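Looking after a two-arm cell at Lirnine
12/11/2023

Biljana Begović has kept the two-arm bagging cell at Lirnine running since March. İlker Tatlı built the enclosure and still does the electrical work. We asked them what the upkeep consists of.

"Cables first," says Begović. "The sleeve on each arm loops out from the shoulder and back to the base. If the loop is too tight it pulls at the connector when the arm reaches across the table. I check both sides before power goes on."

The bases sit on a rail along the front edge. Tatlı marks their position and measures again every 100 hours.
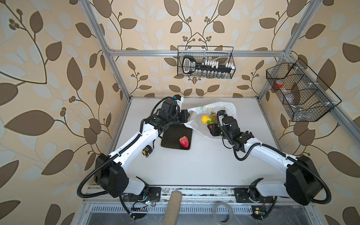

"A shift of 2 mm at the base is enough to spoil a grasp at the far side," he says. "We slacken the plate, push it back to the mark and tighten in two passes. Then we run the homing routine – left arm, then right."

The circuit boards by the bases are left exposed so that he can get a meter on them. Dust is the price of that, and Begović brushes them off weekly.

Gripper fingers are logged by cycle. The first set was replaced after 1,271 closes, well short of the 4,000 planned. 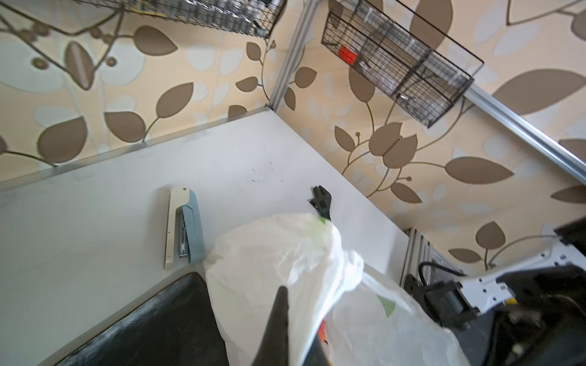 "Thin plastic is the hard case," Begović says. "A bag gives the finger almost nothing to push against, so the closing current hardly rises. We lowered the threshold and slowed the last part of the stroke. Hard objects need the old setting, so there are two profiles now."

The wrist cameras are recalibrated whenever a finger is changed. Tatlı would like to shorten that job, which takes most of a morning. A new bracket is on order from Abdella.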